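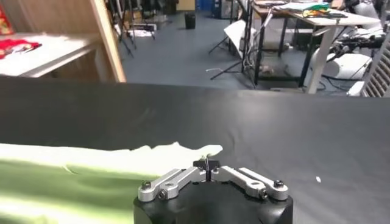

I have never believed in folding boards. Wedeo sells one for laundry that promises every shirt comes out the same, and a reader wrote in on Tuesday to ask why I keep sniping at it. Fine. Spread something on a black cloth, like the light green one, and you can see every crease you were planning to ignore. On my old pale bedspread I would have called that flat and gone ahead. A dark surface costs you a bedsheet. The board costs a good deal more, and you still have to smooth the shirt yourself.

Then there is the drawer argument. The Stevens method says everything should stand upright in a row. I tried it with 252 items of clothing (yes, I counted, socks included) and gave up at 191, when the row at the front slumped over for the second time.
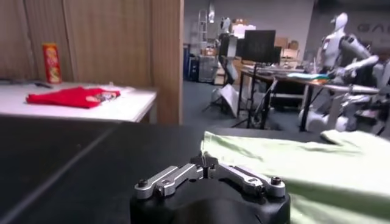 Last changed: June

What I do now is dull. The red things go in a pile to one side once they're folded, print and all, and the green gets the big table to itself. Two folds lengthwise, two across, stop. If a corner sticks up I press it down with my palm and move on.

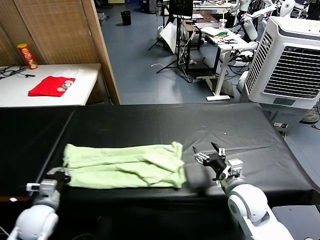

The part I can't get past is the claim that neat folding saves time. Saves it from what? Zumov has a whole page on this – minutes per shirt, minutes per week – and I can't find where the smoothing is counted. Smoothing is most of the job. I'd still like to see somebody time it with a fitted sheet.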